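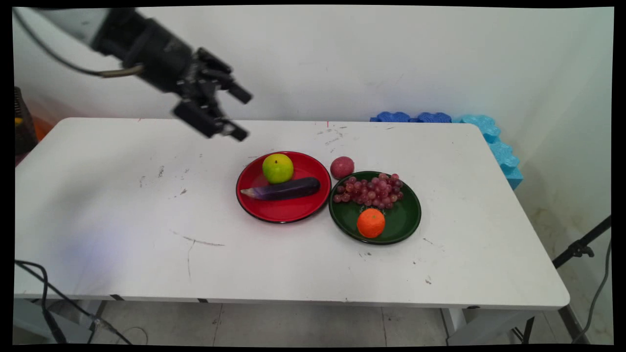 Can a Machine Clear My Table Yet?

June 22, 2020

I have washed dishes nearly every night of my adult life, and for most of it I have been told that a robot was about to take over. The promise goes back to my father's magazines, where the robot wore a bow tie and carried martinis. I would settle for one with no tie that could put the fruit away.

Putting the fruit away is harder than it sounds. Take a red plate with a green apple and a long purple eggplant on it, and a green plate beside it with grapes and a mandarin. My niece could sort that lot while watching cartoons. A robot hand with several jointed fingers has to make up its mind about every piece. The apple is the friendly one, since an apple is more or less a ball and engineers love a ball. The eggplant lies across its plate with the pale end poking past the rim, so where do you grab it? In the middle, I'd say, but I've been picking up eggplants for years and have never had to write down how.

Then there are the grapes. I don't know how you explain a bunch of grapes to anything. Is it one object or a crowd? Squeeze hard enough to be sure of it and you are on your way to juice. Squeeze politely and you may come away with a single grape and a feeling of progress. And some small round reddish thing is sitting on the bare table between the plates, and I couldn't swear to you whether it's a plum or a little potato. If it's a plum it goes in the bowl. If it's a potato it goes in the dark cupboard with the onions. I'd have to pick it up and find out, which I suppose is the robot's problem too.

I took all this to Gillespie Crichton, who spent 20 years fixing packing machines at the Wolano plant and has little patience for my magazines. His view is that machines have been doing chores forever and we stop calling them robots once they work. The dishwasher is a robot. So is the bread machine, which he says is the finest robot ever sold to the public and lives in everybody's garage.

"On the line," he told me, "we spent all our time making sure the thing never had to think." The packer at Wolano did one job, on one size of carton, and when marketing changed the carton by the width of a pencil it took two weeks and a lot of language to get it going again. Nobody at the plant asked it to tell a mandarin from an apple. If a mandarin had ever shown up on that belt, Gillespie says, it would have been packed.

My kitchen changes its carton every day. The plates never land in the same spot twice, and half of what's on the counter is there for reasons I couldn't defend.

I do own one household robot, if you count the Trollus floor sweeper I bought in April. It cost me $377 and it does sweep. Before it can sweep, though, I have to lift the chairs, roll up the hall rug, and rescue any sock it might fall in love with. I timed this once at about eight minutes. Sweeping the kitchen by hand takes me less than that, but then I wouldn't get to stand there giving it encouragement.

So, can they do it yet? One pickup at a time, on a plain table, with a patient person close by, I'm ready to believe it. I've watched enough clips by now to stop laughing at the slow ones. A hand that can take hold of an apple and then an eggplant without being rebuilt in between is a long way past the Wolano packer, and Gillespie grants that much, though he wanted to know who was going to oil it.

What I haven't seen is one that walks in after dinner, looks over the wreckage, and knows that the half a lemon is being saved. My wife and I have been married a good while and I still get the lemon wrong — so I'm not going to be hard on a machine about it. For now the sponge is mine. The sweeper is under the couch again and I can hear it trying to leave.

Recent posts
The Trollus and the Hall Rug
Why I Gave Back the Frade Window Washer
A Rainy Morning at the Zaramcombe Tool Swap
Bread Machines I Have Known
Folding a Fitted Sheet, Second Attempt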